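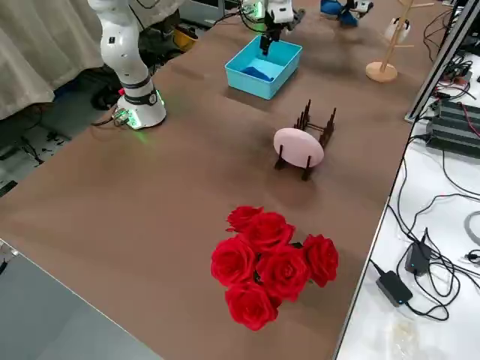 *A long table with roses, a dish rack and a mug tree.*

**The Case for the Open Rack**

Every May, the Ceston Household Council reviews the guidance it gives to residents of its shared houses. This year's discussion was longer than usual, and most of it concerned dishes. Several members asked that racks, mugs and cloths be put behind cabinet doors before guests arrive. I respectfully disagree, and I am grateful to the editor for the space to explain my position.

A plate standing upright in a rack is already stored. It can be reached with one hand and returned with one hand. The same is true of a cup on a peg. When these articles are moved into a cabinet, they are stacked, and the plate a person wants is generally under four others. The Council received 236 written comments from residents of the Plilludard and Campos houses, and a good number described this very inconvenience.

Milagros Robles, who wrote the minority report, argues that visible dishes suggest unfinished work. Her concern deserves a serious answer. A rack left full for days does look neglected, and so does a damp cloth dropped on a counter. A cloth kept in a shallow box of its own is another matter. The difficulty lies with crowding, and the present rules at Mitden already address it: each table may hold no more than 2 open storage pieces.

I would go further and say that flowers belong on the same table. There is a habit of reserving them for the front room, where residents spend little of their day. Red roses beside a dark brown rack and a pale pink plate give a working table some color - and they encourage people to keep the space around them clear.

The cabinet proposal would also cost money. The estimate for the Campos house alone is $888, against a yearly furnishings allowance of $1,000. I ask members to decline it when it returns for a vote, and to leave the racks where they stand.

Leandro Gallardo
July 19, 2018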